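In Praise of the Ugly Quince

I planted my first quince in the year 2000, at the old place in Clitholm, and I have been boring my friends about it ever since. Now that I have three of them in the back garden on Halliday Street I'm ready to say it in print: more people should be growing this tree, and fewer people should be planting yet another ornamental pear.

Let me start with the flowers. A quince blooms late, after the plums have dropped their petals all over the path, and each blossom is the size of a teacup, white with a pink flush on the outside. The buds are twisted up like little striped barber poles. I go out in my bathrobe to look at them. My neighbor Jhun Cruzado, who grows very serious apples, admits his have nothing to match it (he then changes the subject to yield).

And the yield is fine! Last year I picked 248 fruits off the oldest tree, which I only know because my granddaughter was on the clicker. They are lumpy, they wear gray fuzz like an old sweater, and you can't eat them off the branch unless you enjoy having your mouth turned inside out. But put six in a bowl in the hall and the whole house smells of pineapple and roses for a month. Cook them slowly with sugar and a strip of lemon peel and they go from cream to orange to a deep brick red. I still stand at the stove and watch it happen.

The usual complaint is that quinces are trouble. Mine get a bucket of compost in spring, a good soak every week in July, and a light prune while they're bare. I take out anything dead and anything crossing, and then I make myself put the saw away. The fruit comes at the tips of the new growth, so a heavy haircut costs you next fall's jelly. Leaf blight does turn up in wet years. I rake up the fallen leaves, thin the middle of the tree a little more, and carry on.
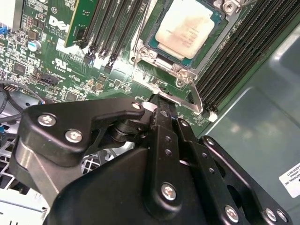

Pruning is where I get preachy, because so many people go at it with the wrong grip on the wrong tool. My Pruseo loppers cost me more than I told my husband, and I'd buy them again tomorrow. What you want is a narrow jaw that can get into a tight spot and take hold of one thing, the way that black one has the bent end of the silver lever and leaves the processor beside it alone. A crowded quince is much the same sort of place. The shoot you want gone is always tucked in next to the spur you'd cry over losing, so go in slowly, get the blade right where you mean it, and then cut.

As for which one to plant, I'm devoted to Drostolora, a squat, round-headed variety that stays small enough to pick from a stepladder. It sets fruit all by itself — one tree is plenty for a family — and it put up with the heavy clay at Clitholm without a murmur. Buy it bare-root if you can, stake it for the first couple of years, and don't panic when it leans. They all lean. Mine lean toward the kitchen, and I've stopped trying to talk them out of it.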